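Break Area and Shared Table Inspection Checklist
Grenow Building, second floor
Posted in May by the Facilities Desk, Adlow Site Services

Scope

This checklist covers the break area, the adjoining corridor strip and the white-topped shared tables. It does not cover the main kitchen, which has its own sheet. Complete one checklist per visit. Mark each item OK, Action or N/A, and write a comment for every Action. Comments from the latest visit have been left in so the next inspector can compare.

Section 1. Floor and access

1.1 Walkway between tables clear to full width.
OK.

1.2 Floor dry, no tracked liquid at the sink or vending machine.
Action. Wet patch in front of the sink, source traced to the drain tray. Tray emptied and reseated. Recheck on Friday.

1.3 Mats flat, corners not lifted.
Action. Corridor mat curls at the door side. Mat turned as a temporary measure. Replacement requested.

1.4 Wet floor sign available and stored on its hook.
OK. Hook is loose but holding.

1.5 Exit door opens without obstruction.
OK.

Section 2. Electrical and hot drinks

2.1 Kettle and coffee machine cords undamaged and clear of the sink.
OK. Cord on the coffee machine has been shortened with a tie, as asked on the previous sheet.

2.2 No extension cords in use at the counter.
Action. One found behind the microwave. Removed. Microwave now plugged directly into the wall outlet.

2.3 Hot water outlet labeled.
OK. Label is faded on the left side but can still be read from standing height.

2.4 Machine drip tray emptied and wiped.
OK.

2.5 Lids stocked next to the cups.
Action. Cups present, lid holder empty. Refill from the Kanagaratnam carton in the store cupboard. If that carton is also empty, raise an order; do not substitute lids from the Wisex carton, which are a size too small and lift off under light pressure.

Section 3. Supplies

3.1 Paper towels, at least one full roll on the holder and one spare.
OK.

3.2 Surface spray bottle labeled and more than half full.
Action. Bottle labeled, level low. Topped up during the visit.

3.3 Cleaning cloths in the clean bin, used cloths in the lidded bin.
Action. Clean and used cloths were mixed in the open bin. All sent to laundry. Lids now marked.

3.4 Trash can not above the fill line.
OK. Fill line redrawn.

Section 4. Table surfaces

4.1 Tops free of cracks, chips and raised edges.
OK. Small chip on the underside of the window table, not in contact with users.

4.2 Tables stable when pressed at each corner.
Action. Table nearest the corridor rocks. Foot adjusted. Recheck at next visit.

4.3 No standing liquid on any table.
Action. One brown spill in the middle of a white top, probably coffee, still pooled and darker at the rim. Small specks lie near it and one separate drop sits farther out, toward the cloth. Wipe from the outside edge inward so the liquid is not spread, and include the specks and the outlying drop. Finish with spray and a dry towel. Light tops show a tan ring if the thicker rim is left to dry.

4.4 Used cups removed.
Action. One white paper cup, COFFEE STAR print on a green banner, left upright with no lid and brownish residue inside. Empty any remainder at the sink before the cup goes in the trash. Do not stack it with unused cups.

4.5 Cloths not left on tables.
Action. One black and purple cloth bunched up to the right of the spill. It may be used for the first pass, then goes in the lidded bin. Fold it flat before wiping; a bunched cloth leaves streaks and misses the edges of a puddle. 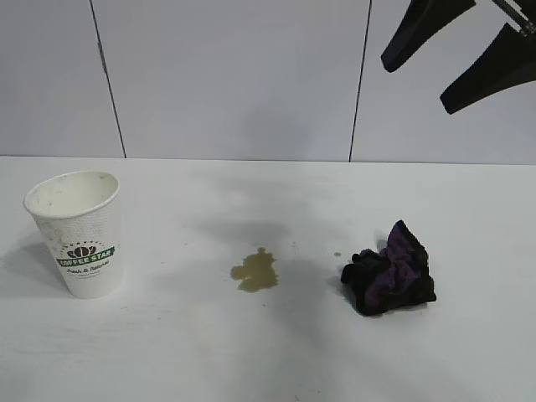
Section 5. Close-out

5.1 All Action items from Sections 1 to 4 have a comment.
Yes.

5.2 Items closed during the visit are initialed on the paper copy.
Yes, except 1.3 and 2.5, which remain open.

5.3 Slip hazards rechecked 20 minutes after cleaning.
Yes. Tables and floor dry to the touch. Sink area to be viewed again on Friday with item 1.2.

5.4 Previous sheet filed.
Yes. Sheets are kept for 6 months in the gray folder at the Facilities Desk, then discarded.

Notes for the next inspector

Start at the corridor end and work toward the window. The rocking table should be tested before anything on it is moved. Carry a pencil, as pen does not take on the coated sheet. Items 1.3 and 2.5 should be copied forward by hand if still open.

Contact the Facilities Desk | © Adlow Site Services | Back to top

This site uses cookies to remember your building and floor. Accept | Settings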